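Search this site

Workshop tips: recording good examples for a learning arm
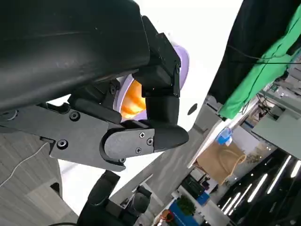 Most of the trouble we have with a learned task starts on the day the examples were recorded. The arm copies what it was shown, including the clumsy bits, and a careless afternoon can cost you a week of training runs. Spend the first part of any session on the room and the rig before you record anything. Look at the view from the wrist camera with the arm parked and ask what is in it besides the job. Ours takes in the gripper and its fingertip, and behind them a round lamp glowing orange, a green cloth with thin black cables running across it, and a brown paper bag with a twisted handle. Any of those can end up being something the model leans on. Decide which ones stay for the whole set, and put the rest away.

Before you start

Wipe the camera lens with a dry microfiber cloth. A fingerprint is easy to miss on a small preview window.

Check the screws on the fingers. They work loose over a long day, and a finger with play in it closes a little differently each time. A dab of removable thread lock helps.

Keep cables off the path of the arm, and off the floor where you walk. Tape them down or run them along the wall.

Turn off automatic exposure if your camera allows it. Bright ceiling strips will make the picture jump every time the wrist rolls over.

While recording

Do the task slowly, at one steady speed. If you stop to think halfway through, the arm will learn to stop there too. Practice until you don't need to think, then record.

Move the object between takes. We mark 18 starting spots on the table with pencil and go through them in order, then turn the object a quarter and go through them again.

Record some recoveries. Let the grip land slightly off, back up, and try again. A set with only perfect grabs leaves the arm with no idea what to do after a miss.

Two people can share a session, but each should do full rounds. Swapping in the middle of a round gives you two styles mixed together in a way that is hard to sort out later.

Take a break every half hour or so. Tired hands make jerky examples.

Sorting and saving

Throw out bad takes the same day. You will not remember on Monday which one had your sleeve in it.

Name folders by task, then table, then operator. Our Prollard set reached 3401 takes before we fixed the naming, and going back through it was slow work — mostly opening clips one at a time.

Write down any change to the room: a new lamp, a moved shelf, a different cloth. One line in a text file is enough. When we moved the Saithong bin-packing job to another bench, that file was how we found out the old takes all had the blinds closed.

Keep two copies, on separate drives. Test that the second one opens.

If the arm still does something odd after training, watch the examples again before you change any settings. Look for the same odd thing in them.

2 comments | Share this page

Vidcombe Workshop Notes | Contact | Copyright Vidcombe | Back to top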